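## Pre-run checklist for shared arm cells, draft 2

**hnwankwo** wrote:

Draft 2 of the checklist we talked about in November. Hadiza Nwankwo here, I keep the Zodent copy. Comments welcome before it goes to the Jaston people.

1. Open the fingers fully before any approach. Check that both sides clear the part.

2. Clear covers and glass get their own entry in the object list. Wrist cameras see the glare and not much of the wall.

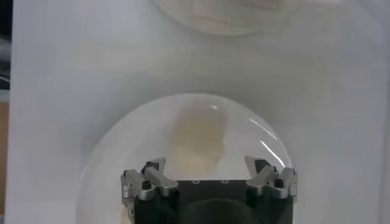 3. Speed cap of 315 mm/s for any move over the table, 23 N max grip on food.

4. Log every stop, including the ones you caused yourself.

**junix_ops** wrote:

Fine with 1 and 2. 315 is too slow. We run 500 and have for two years. At 315 you lose a third of your cycles in a shift.

**s_obi** wrote:

I'd keep 315 for shared tables. 500 is OK behind a fence.

What's missing is cables.

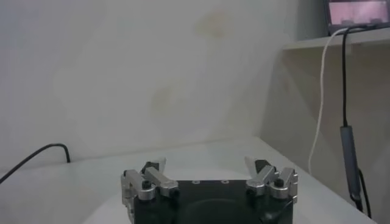
Item 5 should say that no loose cable hangs inside the reach envelope. I've seen an arm snag one and pull down whatever it was plugged into. The white one looped over the front of the shelf and the black one with the adapter partway down are what I mean. Clip them up or reroute them along the back, then do a slow sweep with the arm at full reach. Mohammed has it as a hard stop on their sheet and I'd copy that.

**junix_ops** wrote:

Hard stop for a cable over a shelf? You'd never start a shift. Make it a warning.

**hnwankwo** wrote:

Going with Suleiman on this one. Hard stop inside the envelope, warning outside it. Speed stays at 315 for shared tables and I'll add a line allowing up to 500 if fenced. 900 was asked for by email, and no.

Also adding item 6: drinks stay off the work table. Side table is fine.

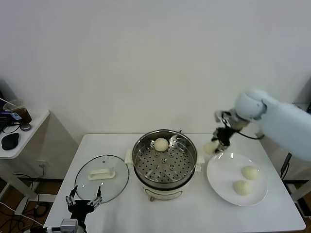 *Item 6: work table and side table, bun transfer.*

**junix_ops** wrote:

I can live with 6. Still don't agree on the cables. Put my objection in the notes.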